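# 6 Reporting Crime on and around Campus

When a student is the victim of a crime, the first published account is usually written within two hours and from a single source. That source is most often the police. This chapter deals with how such an account is assembled, what it may safely say, and how it is corrected once more is known. The law of contempt and the naming of minors were covered in Chapter 5 and are referred to only where they affect wording.

The running case in this chapter is a burglary at a hall of residence in Bredcombe. It was first reported in October by a student paper, the *Culum*, and picked up the same evening by a regional news site. The two reports disagreed on three points: the time of the entry, the number of rooms affected, and whether anyone had been hurt. All three disagreements can be traced to the way each reporter handled attribution.

## 6.1 The first call

A police press office will normally confirm that an incident has taken place, the general location, the type of offence under investigation, and whether an arrest has been made. It will not normally confirm the identity of a victim. A reporter who already has a name from another source should not treat silence from the press office as agreement.

Réka Csizmadia, who covered the Bredcombe burglary for the *Culum*, opened with a closed question: "Was anyone injured?" The duty officer replied that there were no reports of serious injury. Her published sentence read "no one was hurt". The two statements differ. One student had been treated for a cut hand, and the paper ran a correction the next morning.

Notes of a first call should record the time, the name and role of the speaker, and the exact wording of any sentence likely to be quoted. Wording reconstructed later from memory should be paraphrased and kept out of quotation marks. 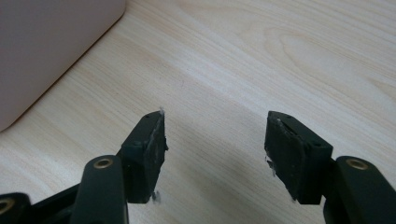
Attribution should sit as close as possible to the claim it supports. In a report of 125 words, one "police said" in the opening sentence does not cover everything that follows. Readers cannot tell where the police account ends and the reporter's own knowledge begins, and neither can a sub-editor working against a deadline.

## 6.2 The institution's statement

A university will usually issue a statement of its own, and it serves a different purpose from the police account. It is written to reassure students, parents and staff. It may contain facts found nowhere else — which services remain open, for instance — but its description of the offence is second-hand and should be marked as such.

Mieke Timmermans, then the regional site's news editor, cut the Bredcombe statement from 100 words to 30 before publication. The cut removed the phrase "we understand that", and an uncertain claim about the time of entry became a firm one. Qualifying phrases of this kind carry meaning and must survive editing.

## 6.3 "Alleged", "suspected" and "reported"

These three words are often used as if they were interchangeable.

- **Alleged** applies to an act or offence that someone has claimed took place and that has not been proved.
- **Suspected** applies to a person or cause under investigation. It should be used only when the investigating body has said so.
- **Reported** indicates that a claim has been made to an authority or published elsewhere. It gives no legal protection to the publisher who repeats it.

None of them repairs a sentence that identifies the wrong person. Section 6.5 returns to this point with a second case, in which Jad Rizk was named as a suspect by one outlet and as a witness by another.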